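Chapter 5
Scabies and Other Skin Infestations

Scabies is caused by a mite too small to see clearly without a lens. The female burrows into the outer layer of the skin and lays her eggs there. The itching that follows is a reaction to the mites, their eggs and their droppings, and it is usually worse at night. In a person who has never had scabies before, it may take several weeks to start. During that time the mites can be passed to others.

Most cases spread through long skin contact, such as sharing a bed or holding hands. This chapter deals first with ordinary scabies, then with the crusted form, in which a patient may carry 4,000 mites or more. Section 5.3 follows an outbreak at Gollska, a residential home with 20 beds, and Section 5.4 looks at how the district of Nalteso reported its cases over one winter.

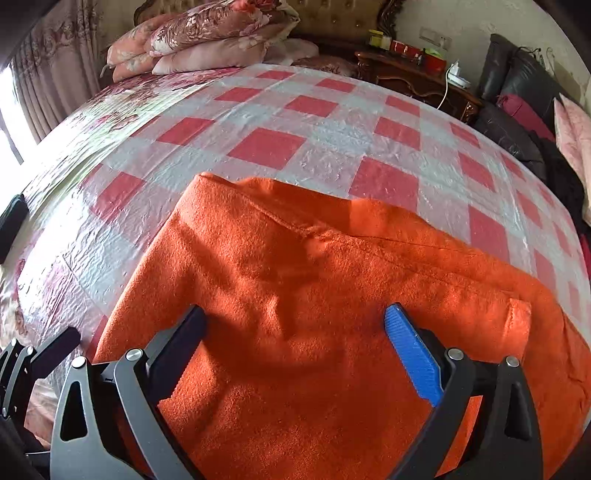

Mites do not live long away from human skin. At room temperature most die within 3 days, and heat kills them sooner. Bedding, towels and clothes used just before treatment should be washed hot and dried on a hot setting. A thick, fuzzy cloth such as the orange fleece on the bed may not stand a hot wash, and it has folds and a seam to think about as well. Items of this kind can be sealed in a plastic bag and left for several days. Spraying rooms with insecticide is not advised.

Treatment is normally a cream applied to the whole body and repeated after a week. Everyone in the household is treated on the same day, with or without symptoms. Itching often goes on for some weeks after the mites are dead, and this alone does not mean that treatment has failed.

Before you read on, make sure you know these terms from Chapter 4: host, incubation period, close contact, secondary infection.

5.1 The life cycle of the mite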